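March 29, 2019

Batch 13, soda bread, buttermilk powder trial. Carried over from batch 12, where the crumb was tight in the center and the crust blistered on the side nearest the oven fan.

Flour is the soft white from Simard, same sack as last week. Base formula per double loaf: 816 g flour, 16 g salt, 15 g baking soda, 620 g liquid. The liquid was fresh buttermilk for loaf A and reconstituted Protix powder for loaf B. Powder mixed at the rate on the tub, left in the fridge overnight, stirred again before use. It still settles. There was a thick layer on the bottom of the jug and I had to scrape it up with a spatula, so next time weigh the jug before and after pouring.

pH strips: fresh buttermilk 4.5, powder 5.2. The strips are coarse and I would not trust either value past the half unit. The direction agrees with taste. B was flat on the tongue before any soda went in.

Mixing by hand, claw method, 40 seconds for A and 55 for B. B took the extra time due to dry flour at the bottom of the bowl. Shaped, cut with a deep cross, into the oven four minutes after the liquid went in. Akeo deck at 220 C for 15 minutes, then down to 200 C. Loaves turned at the change this time.

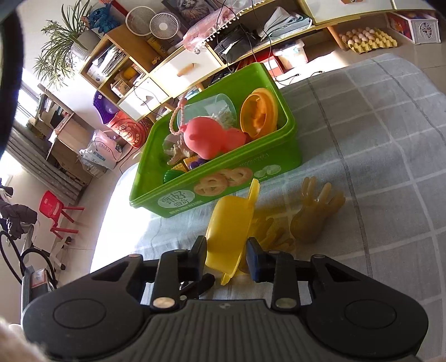 **Majdi Daher**, recipe development

Results after a two-hour cool on the rack:

| | A (fresh) | B (powder) |
|---|---|---|
| Center temp at pull | 96 C | 94 C |
| Total bake | 43 min | 46 min |
| Height at cross | 88 mm | 79 mm |
| Crumb color | cream | yellow-gray |

B has a soapy aftertaste. It is faint in the crust and plain in the middle, which fits unreacted soda. At pH 5.2 there is not enough acid for 15 g. Two ways to fix it: drop the soda to 12 g and accept a lower loaf, or add 10 g of white vinegar to the liquid and hold the soda where it is. Will run the vinegar first. Cream of tartar is a third option but it starts working as soon as it gets wet and we already lose time at shaping.

Turning the loaves cleared up the blistering. Both crusts were even, A slightly darker on the base. Leave the turn in the written method.

Costs. Double loaf with fresh buttermilk is well above the powder version, but only if the powder loaf sells at the same size. With B at 79 mm it looks small next to A on the shelf. No point pricing it until the height is fixed.

Tasting, four people, unlabeled slices with salted butter. Three preferred A. The fourth picked B for the softer crust and did not notice the soap until told. Toasted, the gap is smaller.

Other notes:

- Irnumier caraway is stronger than the old jar. Cut from 6 g to 4 g in the seeded version.
- The small scale drifts by 1 g after an hour on. Re-zero before weighing soda.
- Raisins soaked in tea: still wet after draining, left purple streaks. Pat dry or skip the soak.
- Half of A wrapped in a cloth, half in a paper bag, both on the shelf above the sink. Cut and compare tomorrow morning.

Batch 14: powder, vinegar at 10 g, soda at 15 g, everything else held. Fresh control alongside it again. If the soap is still there, go to 12 g soda for batch 15.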